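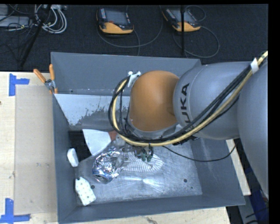 Grey bin on the table: crumpled can, stripy cloth

Crushed cans and old cloths, one bin or two?

itzel_t
Posts: 173
Hi all, settle something for me please. I've got the open metal bin up on the table this week as I'm trying to get the whole sorting business off the floor (dark carpet, every drip shows, or rather it doesn't show and then you find it with your sock). At the moment cans and worn out cloths both go in and I split them up on a Tuesday night before the Brolham collection. My sister Estrella thinks this is disgusting. I think it's efficient. Also, do you lot crush your cans or leave them whole? I've always crushed mine and now I've read you shouldn't.

leo_palacios
Posts: 1,530
Leave them whole. Ours get sorted by machine at the depot and the leaflet says flat ones can end up in with the paper. Dented is fine, pancake is not. The one in your photo would be all right I reckon, it's still can shaped, more or less.

kpodo_kitchen
Depends where you are though Leo! We're in Jusidley and ours says squash them, it's printed on the lid of the box. I stamp on mine in the back yard and very satisfying it is too.

leo_palacios
Well yes, check your own council. But if it doesn't say, don't crush.

Abundio S
I'm with Estrella. There's always a dribble left in a can and it goes straight on the cloth, and then you've got a cloth that smells of old pop. Textile banks won't take them damp either. Two bins.

itzel_t
I do rinse them!! Mostly. And the cloths that end up in there are past the textile bank anyway, they're for wiping the bike chain and then the general rubbish.

Abundio S
Then why is the stripy one in there, it looks perfectly decent. White with the thin grey lines? I'd have that back in the kitchen drawer.

itzel_t
Ha, you haven't seen the other side of it. But go on, I might give it one more boil wash.

anayeli_b
Can I stick up for the one bin people. We've got a tiny kitchen and if I had a box for every kind of thing there'd be nowhere to stand. What I do is lay a cloth flat in the bottom on purpose, cans on top, and it catches the drips and stops the clanging. Wash it at 90 with the floor cloths at the weekend and back it goes. Been doing that since March and the bin hasn't needed scrubbing once.

kpodo_kitchen
Ooh, that's clever, the clanging drives me up the wall.

leo_palacios
Still sounds like more washing to me. A sheet of newspaper does the same job.

anayeli_b
Who's still getting a newspaper, Leo?

leo_palacios
Me. Daily.

Estrella O
Sister here, made an account specially. She does NOT rinse them. Also that's a pale wood table and I'd like it noted that I asked for a mat under the bin.

itzel_t
Oh no. OK, mat's going on the list. Does anyone know if the cork ones from Neta leave a mark?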